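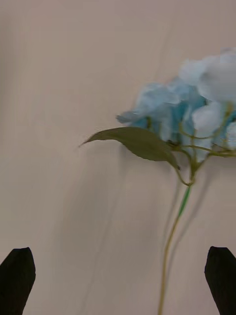 A blue artificial hydrangea against a pale beige surface.

Product review: Wosbridge Match Analysis, club edition

The Wosbridge package is sold to semi-professional football clubs that wish to review matches without employing a full-time analyst. Jasinholm Football Club used it for the first half of the league season, and this review reflects the experience of its coaching department.

Installation took one evening. Match footage is uploaded after the final whistle, and a tagged version is returned within 3 hours. Passes, set pieces and turnovers are marked reliably. In the away fixture at Cludatholm, the software logged 1,181 separate events, and the coaches corrected very few of them.

Goalkeeper distribution is the weak point. Short throws are frequently recorded as passes by the nearest defender, and the fault remained after the December update. The export function is also limited to 2 file types.

Head coach Warrick Grimshaw rates the set-piece reports highly and now uses them in every pre-match meeting. The storage allowance of up to 100 matches is sufficient for a club of this size.

Clubs already using the Mnguni system will find fewer fitness measures in this package. Recommended for first teams, with reservations for goalkeeping staff.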